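**Nirstead School of Health Sciences**
Student Project Report, Module 11: Hearing and Balance in Later Life
Group members: Tianyou Su, Nele Martens, Zeyu Ren
Supervisor: Aiguo Du

## 1. Background

Many older adults who are fitted with hearing aids stop wearing them within the first year. The project examined whether a short follow-up call affects daily use among patients over 70. The work was carried out with the outpatient clinic in Bindow between March and August.

## 2. Method

A questionnaire was mailed to 200 patients who had been fitted at the clinic. Respondents recorded their usual hours of wear and any difficulty with cleaning, batteries or background noise. Half of the group also received a call from a student two weeks after fitting. Patients with a diagnosis of dementia were not included.

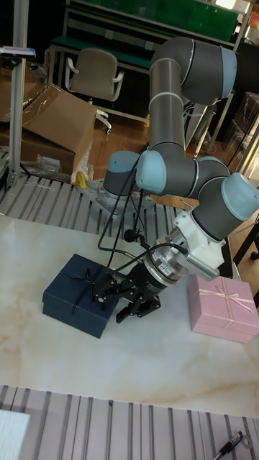 *Figure 1. Robot arm with parallel gripper and dark navy blue gift box.*

## 3. Results

Patients who received a call reported longer daily wear than those who did not. The difference was largest among those living alone. Background noise was the most frequent complaint in both groups — several respondents removed their aids at family meals for this reason.

## 4. Limitations

Hours of wear were self-reported and could not be checked against the devices. Two questionnaires arrived after the closing date and were left out. Boyang Ding reviewed the coding of the written comments, and the revised categories are listed in Appendix B.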